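Red stuff bleeding in a top loader, seperate loads or no?

mirjamdg
New to us top loader, black one, lives next to the kitchen counter. Got a pile of red and white in the same basket and I'm lazy. Cold cycle, all in together? Roommate says fine. Red going in now, white one's still in the basket.
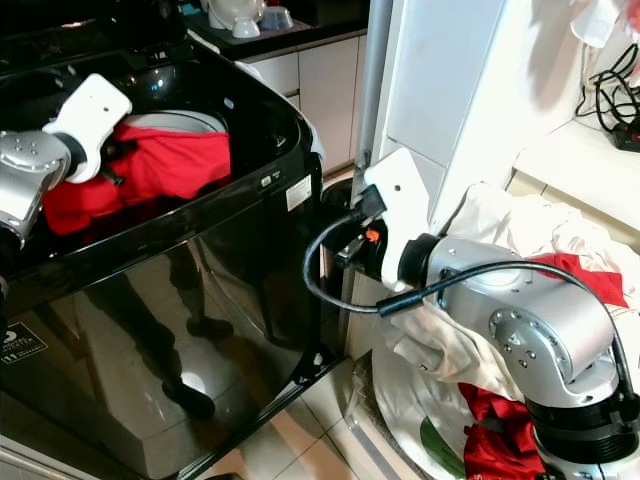 LPrata
Don't. Did this in May with a red towel, 2 good shirts went pink. Cold slows it down, doesnt stop it. Reds alone the first few washes.

vasco_r
Disagree. Color catcher sheet, cold, short cycle. 12 years of mixing and one pink sock.

LPrata
One sock you noticed lol

kmaprerk
Depends on the red. Wet a corner, press it on a paper towel, wait 15 min. Any pink, wash it alone. Also don't leave it hanging over the rim when you shut the lid, top loaders hate that.

mirjamdg
ok ok. Doing the paper towel thing. What about lint, where does it even go on these? No manual.

jlouro
Look inside the drum near the back. On mine the filter pulls straight out. Rinse it every couple loads, mine was disgusting.
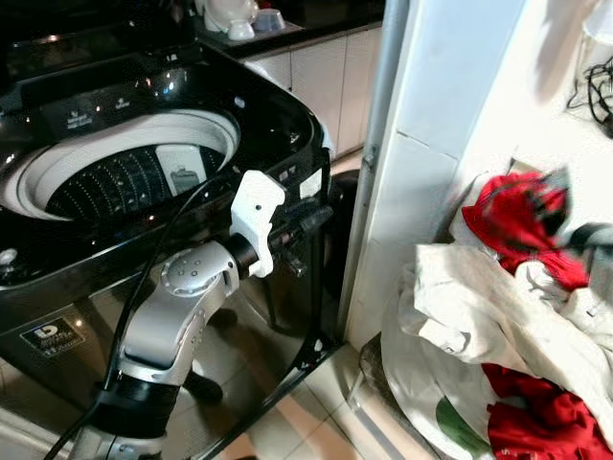

Open tub, the light piece toward the back is probably the filter

vasco_r
Yeah try that one. Gently, the clips snap. Still say use the sheet.

LPrata
Still say don't.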